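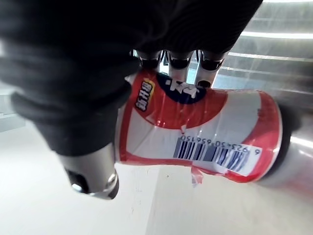
Section 6. Teaching a shelf and table task

This section covers first-time setup of the Rustad hand on the Marnumow mobile arm package, from grip check to a recorded pick and place. Complete Section 5 (joint homing) before you start. Steps marked R require the robot to be in Reduced Speed mode.

6.1 Grip check

1. Fit the fabric cover over the hand and confirm that the fingertips are exposed.
2. Open the Hand tab and select Cylinder grip.
3. Present a drink can or similar container to the open hand. (R)
4. Press Close. The thumb must oppose the fingers across the can, with the fingertips on the far side.
5. Hold for 20 seconds. Watch the Slip value on the Hand tab.
6. If Slip rises above 3, open the hand, raise the grip force by one level and repeat from step 3.

CAUTION: Do not use a glass container for the grip check. Keep your own fingers clear of the gap between thumb and fingertips whenever the hand is powered.

NOTE: Loose shrink film on a container can fold under a fingertip and give a false Slip reading. Trim it or use another container.

6.2 Shelf setup

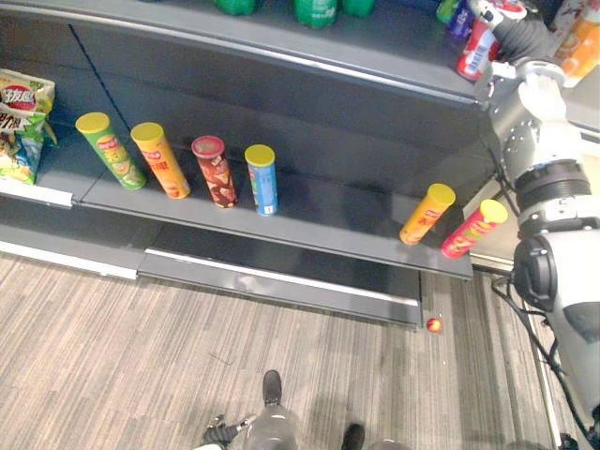 Shelf positions are stored relative to the front edge of each level, so the edge must be in view of the head camera during calibration. Run Calibrate > Shelf once for every level that holds stock. Upright canisters need clear space on both sides for the fingers to open. A row with the spacing of the four canisters at the left may be too tight for Wide approach – use Top approach there, and keep Wide approach for items next to a gap. Bags are not supported by Cylinder grip and must be excluded in the Item list. Clear small objects such as balls from the carpet in front of the base shelf before moving the robot.

1. Stand clear of the arm and select Calibrate > Shelf.
2. Jog the hand to the right end of the level and press Mark. (R)
3. Repeat at the left end.
4. Press Save. The level appears in the Shelf list with its own number.

6.3 Recording the table task

Table positions are stored in the same way, but the table needs only one reference mark, at its front corner.

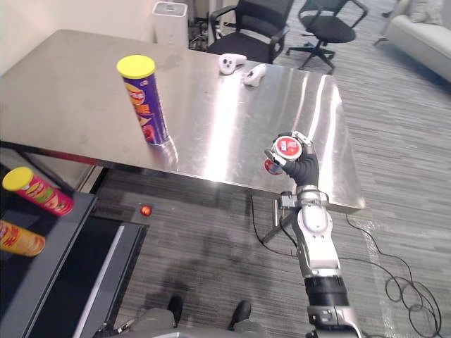 Set the mark with the hand empty, then bring in the first item. Polished steel tops return reflections of the held object, and the item finder can report these as a second item. If this happens, set Surface to Reflective and repeat the scan. Put the handheld controllers down on the table only outside the placement area.

1. Pick up the item and raise it 200 mm above the table. (R)
2. Press Record.
3. Guide the arm to the placement point and open the hand.
4. Retract the arm and press Stop.
5. Play the recording at Reduced Speed before enabling Normal.

CAUTION: Route loose cables away from the robot's feet before playback. The foot sensors do not detect thin cables.

If playback stops with error 6, the reference mark has been lost. Repeat 6.3 from the beginning – the shelf calibration is kept.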